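Kitchen Notes: should you wait for a robot to clear the table?

Every January someone writes in to ask whether it's worth buying decent storage when a machine will soon be putting everything away. The latest to set them off is a write-up of a tidying study called Kusuma, by Leif Lundgren and Aleksandra Nowicki. I read it over two evenings. My advice is to buy the storage.

The method is simple enough. A person steers the arm through a job again and again, the movements are recorded, and a program is trained to copy them. They had 308 recordings to learn from, and say they would like 1,000. 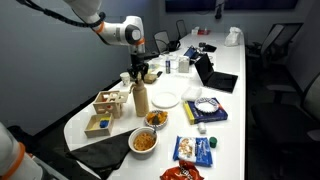 My first grumble is with how success is scored. An item counts as tidied if it ends up upright and within a hand's width of the right spot. Try that with a full gravy jug. The arm was also allowed 3 goes at each item, and the headline result takes the best of them.

Tip: when you read that a gadget "manages" a chore, look for how many tries it had. The same goes for stain removers. 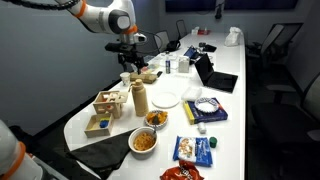
The gripper over the table, with the bowl and its spoon at the near corner.

Second grumble - cloth. The authors admit their results for napkins and tea towels were too patchy to report, and leave them for later work. Anyone who has pulled a cloth out from under a dish knows why. Until that's sorted, clear in the old order: cloths last, once nothing is standing on them, and shake them outdoors. 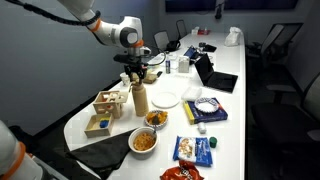 Gripper just above the bottle's cap.

Tall things did best in the study, which I do believe. They are easy to get hold of and easy to see. You can borrow the idea for nothing. Keep bottles and jars together at one side of the worktop and you'll knock fewer over reaching for the small stuff.

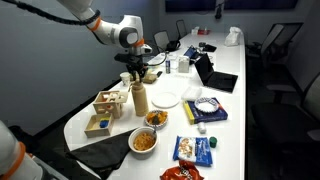

Small bits are where most of my own clearing-up time goes, and the write-up gives them one paragraph. I'd want to know how the program copes when sizes are all mixed together. A paper cup beside a tall bottle is one sort of job, and a little green cap out on its own is quite another. Put a shallow tray at the end of the table before people sit down, and sweep caps, lids and toy pieces into it as you go.

I'll look again if they publish the longer trial. For now, a tray and a damp cloth will do the job by Friday.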